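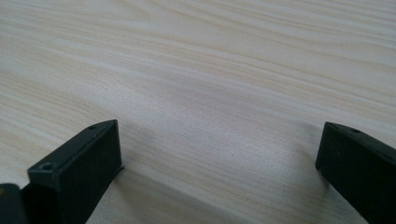
Surface grain, meeting room table. Posted by FSchouten.

Trimesby Community Forum > Facilities > Furniture and Finishes

FSchouten
Members are asked to comment on the care of the pale tables in the Nililville rooms. The grain is fine and runs lengthwise, and the finish is matte. The current instruction is a damp cloth after each booking and oil every 90 days. I would like to confirm the oiling before the June order is placed.
Floor Schouten, Room Bookings

wubshet_hall
Our hall follows the same schedule and has had no complaints. I support keeping it.

Grainline42
I must disagree. The fine speckle in the centre looks to me like a laminate. Oil would sit on top and leave a sticky film. Has anyone checked the underside?

wubshet_hall
The bands of colour curve and run together as they do in real timber. I would not judge the finish from one photograph.

Grainline42
Nor would I, and printed grain can do the same. My request is that oiling be paused until an edge has been inspected.

R_Sivov
The purchase file, item 728, lists the tables as "light wood finish", which does not settle the matter. A dry cloth and mild soap will harm neither material.

FSchouten
Thank you. Oiling is paused. I will inspect an edge at 5 pm and report in this thread.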